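4.2 Folding scraps and small shapes

Of all the activities in the Bosbridge sessions, paper folding was the one we most enjoyed writing up. It asks for so little! A sheet of colored paper, a flat surface and a few minutes are enough, and yet the folders in our study found an astonishing number of ways to get from a square to a triangle. We collected 153 finished shapes across 11 sessions, and the triangle was by far the favorite starting point.

Most folders began by bringing two opposite corners together and pressing outward from the middle of the crease. A smaller group pressed from one end to the other, which often left a slight twist at the far corner. We had expected the twisted ones to be thrown away. Instead, many were kept and turned into something else (a boat, a beak, a very convincing slice of melon), and some of our favorite pieces in the whole collection started that way.

The surface mattered more than we had guessed. On a smooth, pale floor or tabletop the edges of a colored sheet are easy to see, and folders lined up their corners with more confidence. Patterned surroundings did not seem to bother anyone as long as the working surface itself was plain. Figure 3 has a plain, marble-textured floor of this kind with flowered paper on the walls behind it, and the lavender triangles stand out clearly against the pale ground. One lies flat, while the other looks folded, with its crease showing.

We also looked at where shapes were set down between folds. Finished triangles tended to end up near some larger object, such as a box or a stack of foam, and the space closest to the folder stayed free for the next sheet. We found this small habit delightful, and we return to it in Section 5.

Figure 3. Lavender paper triangles on a pale floor, beside a stack of foam layers.
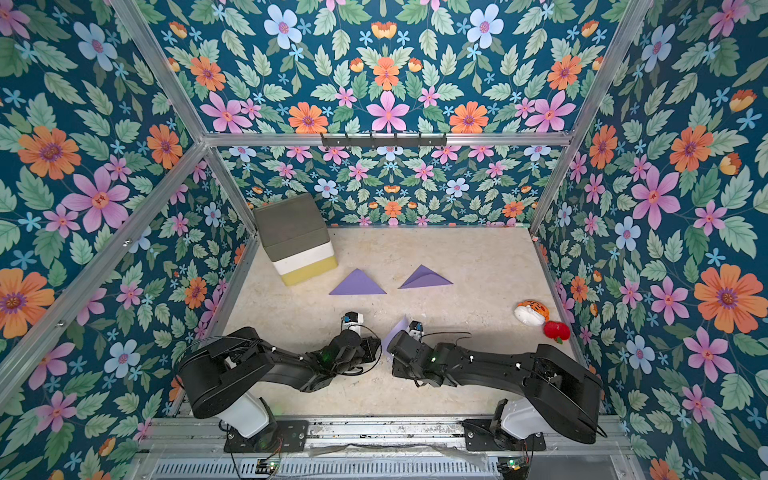
Fathima Gamage, commenting on a draft of this section, wrote that the twisted triangles deserve a count of their own, and that she would like to know whether heavier paper makes the twist more common or simply harder to press out.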